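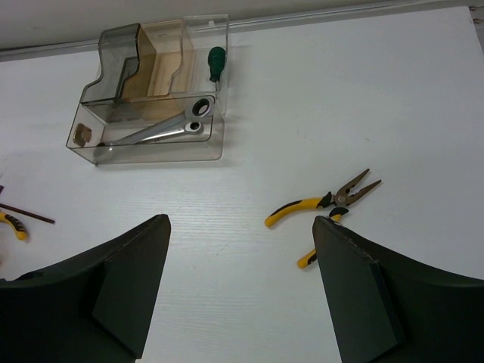

Flat-pack bed frame squeaks every time anyone breathes. What am I missing?

Started by tallowbend, February 9, 2023

tallowbend wrote:
Okay, I need some outside opinions before I drag this thing to the curb. We bought a queen bed from Dromstead last winter, the slatted one with the tall headboard, $393 with delivery. It was silent for maybe two months. Now it squeaks when I roll over, it squeaks when the cat jumps up, and I swear it squeaks when the furnace kicks on.

What I've tried so far:
Tightened every bolt I could reach. Quiet for one night.
Put felt strips under the slats. Looked nice, did nothing.
Moved the whole bed to the other wall, in case it was the floor. It isn't the floor.

The noise is coming from the head end on the left side, I'm almost sure, but when I push on that corner by hand it doesn't make a peep. It only does it with a person on it. My husband says we should just live with it. My husband also falls asleep in about nine seconds so he doesn't get a vote!

Is there a trick to this or are these frames just junk after a year?

gravelpie wrote:
Not junk. I've had the same one through two moves. It's the side rail brackets, where the hook part drops into the plate on the headboard. Metal on metal with a tiny bit of play. When you tighten the bolts you pull the plate in a little, it's quiet, then it works itself back out.

Take the rail off completely, rub candle wax on the hook and inside the slot, put it back. Plain white candle, don't use a scented one or your bedroom will smell like pumpkin pie till summer (ask me how I know).

oddsock_mn wrote:
Wax is a bandage. The real problem is that those frames come with a barrel nut that sits in an oversized hole in particle board. Once the hole wears, no amount of wax will hold it. I'd fill the hole with wood glue and toothpicks and redrill. Did that on mine and on my kid's loft bed.

gravelpie wrote:
You're going to tell someone to redrill a headboard over a squeak? She hasn't even taken the rail off yet.

oddsock_mn wrote:
I'm telling her what fixed mine. If she waxes it and it's back in three weeks she'll know why.

tallowbend wrote:
Please fight in my thread, I'm learning a lot.

Question though. When I tightened everything I used the little key that came in the bag, and it kind of slipped on a couple of the bolts near the headboard. Not totally, but it turned without the bolt turning. Is that me or is that the bolt?

limestoner wrote:
That's the key, most likely. The ones in the bag are soft and the corners go round after one bed's worth of bolts. If the end looks shiny and kind of rounded instead of having crisp corners, throw it out. A decent set costs less than takeout and you will use it on everything in the house — chairs, bike, towel bar, all of it.

Push it all the way down into the socket before you turn, and clean the socket out first. Sawdust packs in there and then only the very tip of the key is doing any work. I dig mine out with a toothpick.

Also, put the short end in the bolt and pull on the long end for the last bit of tightening. Use it the other way around to spin the bolt in quickly when it's still loose.

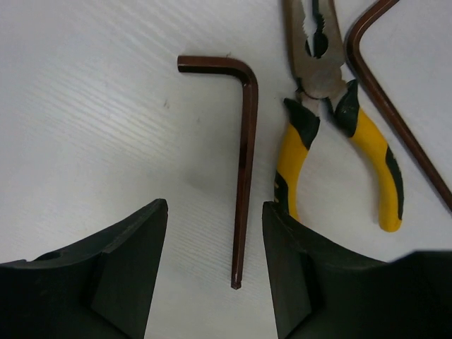
And check whether it's metric. Mine was a Burkine frame and the bolts took a 4 mm, but I had an inch-size key in the junk drawer that was just close enough to fool me. It went in fine and chewed up two bolts before I caught on. If it wiggles at all in the socket, stop and find the right one.

tallowbend wrote:
Oh no. I may have used a junk drawer key for the center leg. I could not tell you what size it was. It fit! Sort of!

pepperjack_lu wrote:
Sort of is how I ended up with a bolt I couldn't get out when we moved. We carried a headboard down the stairs with the rail still attached.

My two cents on the squeak: check the center leg before anything else. On ours it wasn't touching the floor. It had a screw foot on the bottom that had crept up, so the middle beam was hanging there and flexing, and the sound carried to the headboard. I was positive it was the headboard. I'd have bet money. Turned the foot down until it sat snug on the floor and the whole thing went quiet.

oddsock_mn wrote:
This is a good call, I take back some of my toothpicks. Sound travels along those rails like crazy.

gravelpie wrote:
Only some?

nightbus wrote:
Unpopular opinion maybe, but at some point you're spending weekends on a cheap bed. We got fed up and bought a solid one from Ziva for $700 and I haven't thought about it since. My sister went all out and paid $1,000 for hers and it creaks, so I guess spending more isn't a guarantee either. But if your bolts are already chewed I'd at least price out a new one.

limestoner wrote:
Replacement bolts are a couple bucks. I'd try that before $700.

nightbus wrote:
Sure, if you enjoy that kind of thing. I don't. I enjoy sleeping.

tallowbend wrote:
Update! Took the mattress off tonight and got down there with a flashlight. The center leg was NOT touching. I could slide a piece of cardboard under it, then fold the cardboard over and slide it in again. So I screwed the foot down, and while I had everything apart I took off the left rail and did the candle thing too. The hook had a shiny worn stripe where it's been rubbing, so gravelpie, I think you were at least partly right.

One bolt at the headboard is definitely chewed. It's snug but I don't love it. I'll pick up a new one and a real set of keys at Nguyen Hardware on my way home tomorrow, they're the only place near me that sells bolts one at a time.

Cat test passed. Rolling over test passed. Will report back after a full night.

pepperjack_lu wrote:
Bring the old bolt with you! Don't try to match the length from memory, I've made that trip twice.

gravelpie wrote:
"Partly right" is going on my fridge.

tallowbend wrote:
Full night, one tiny creak around 3 a.m. and I think that was the door. Husband says he never heard the squeak in the first place. Does anybody know if the foot will creep back up, or should I put something on the threads?

oddsock_mn wrote:
It'll creep. Wrap the threads with a couple turns of plumber's tape and check it when you change the clocks.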